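Wondley heat pump rebate: read the draft rules before March!

gridhopper
So the town of Wondley finally put out the draft rules for its home heat pump rebate, and I'm kind of thrilled. Up to $3,440 per house, paid after inspection, and renters can apply if the landlord signs page 4. I've been going to these meetings for two winters and I really didn't think the renter part would survive. Comments are open until the end of March. Please send one in, even if it's two lines!

mossback_ed
Glad you're happy, but where's the money coming from? Last I read it was a surcharge on everybody's electric bill. I heat with oil and can't afford to switch even with the rebate, so I'd be paying for my neighbor's new system.

gridhopper
Fair question. It's a surcharge plus what's left of the old streetlight fund. Low-income accounts are exempt from the surcharge (section 2, near the bottom, easy to miss). I'd love to see the exemption go wider and I'm putting that in my comment.

pilotlight77
Did they fix the contractor list? Berport ran a rebate like this and there were so few approved installers that people waited all summer. My sister got quoted by Fitzsimmons, liked them, and then found out they weren't on the list.

gridhopper
Better than Berport, I think. Any licensed installer can register, and the town has 30 days to say yes or no. I sat down last night and went through the whole draft start to finish, all the appendices too, and made notes as I went. It's way more readable than the old weatherization rules.

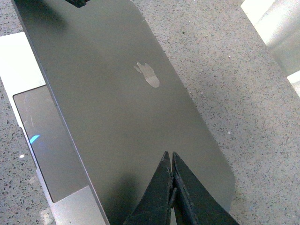

The part I got most excited about is the section on electric panels. If your house needs a panel upgrade before the heat pump can go in, that cost counts toward the rebate. Older houses on the east side are going to need this badly, and the first draft left it out completely. Somebody listened!

mossback_ed
It counts toward the same cap though, right? So the guy with the old house gets less for his heat pump. I wouldn't call that a win.

gridhopper
Yes, same cap. You're right that it's not extra money. Still beats zero, which is what he'd have gotten before.

Czesław Chmielewska
I put in a Flurnetti unit under the Berport program and I'll say the heat has been wonderful, even in the back bedroom. But I had to pay the full bill up front and wait for the check. For many families that is the whole problem. Ask Wondley to pay the installer directly.

pilotlight77
^ this. Put that in the comments, all of you.

mossback_ed
OK, that one I'd support. If they're going to spend my surcharge, at least let it reach people who don't have the cash lying around. I still think it belongs in the regular budget where we can vote on it.

gridhopper
Ed, write that down and send it!! Seriously, both halves. Comments against the surcharge count as much as mine. Czesław, do you remember how long the check took? I want to put a real number in.

Czesław Chmielewska
4 months. I will look for the letter tonight.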